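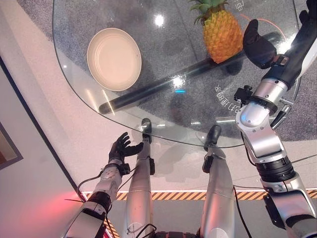
Prato e ananás sobre tampo de vidro.

Urna cinerária Flanura, da Vinivik

A Flanura é uma urna de deposição permanente, concebida para columbário, jazigo ou conservação em casa. O corpo é torneado em Vundwood, um compósito de fibra de madeira prensada, e recebe no interior um recipiente estanque em aço inoxidável. A tampa fecha por rosca e pode ser selada com cordão de silicone, fornecido com a urna.

Características técnicas
Altura total: 363 mm
Abertura: 110 mm de diâmetro
Capacidade útil: 3 litros
Acabamentos: natural encerado, cinza mate, preto mate
Fecho: rosca com vedante substituível

A capacidade útil refere-se ao recipiente interior com a tampa colocada. Antes da encomenda, convém confirmar com o crematório o volume a acondicionar e verificar a altura livre do nicho - o modelo não tem versão de altura reduzida.
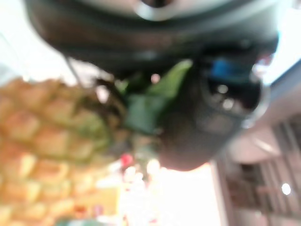 Placa e gravação

A placa Işık é de latão escovado, tem 30 mm de altura e fixa-se com dois pernos. Admite três linhas: nome, datas e uma inscrição breve. A gravação é feita a laser, em letra romana ou cursiva, com todos os caracteres acentuados do português. O texto deve ser enviado por escrito e só entra em produção depois de aprovada a prova. Alterações posteriores implicam uma placa nova.
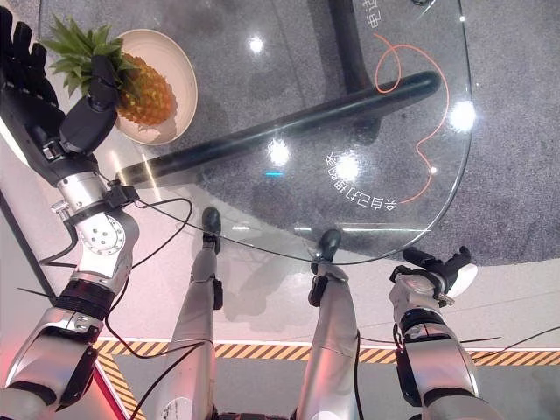 Transporte e manutenção

A urna segue em caixa de cartão canelado com berço de espuma. Para transporte aéreo, o recipiente interior pode viajar separado do corpo exterior; as condições de aceitação dependem da companhia. Limpar com pano seco. Não usar solventes nem ceras com silicone no acabamento encerado. O modelo não é biodegradável e não se destina a deposição no mar ou na terra.

Ficha revista em 18 de maio de 2026. O acabamento preto mate está disponível para entrega a partir de agosto.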